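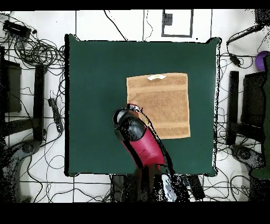 Textiles in Everyday Life
Week 9 notes: Why terry cloth drinks so much water
Instructor: Elsa Keskinen

Last week we finished plain weaves, and now we get to loops! Terry is my favorite cloth to teach, so forgive me if I run on a bit.

A terry loom uses 2 sets of warp yarns. The ground warp is held tight and makes the flat base. The pile warp is kept slack, and when the reed pushes several weft yarns forward together, the slack yarn buckles up into loops. That's the whole trick, and it still delights me every time I watch it.

Why loops? Surface area, mostly. Water clings to cotton fibers and creeps into the tiny gaps between them (capillary action, see your February notes). Longer loops hold more water but snag more easily and take longer to dry.

Weight is given in grams per square meter. A cloth at 300 is light and dries fast. To find the weight of a whole towel, multiply that number by the area in square meters.

Words to know: pile, ground, selvage, dobby border (the flat woven band near the end of many bath towels), velour (terry with the loops sheared on one side).

For next class, bring any old towel and a magnifying glass. Pull one loop gently and see how far the yarn travels. Eero Seppälä's chapter on cotton spinning is the reading, and the part on twist is wonderful!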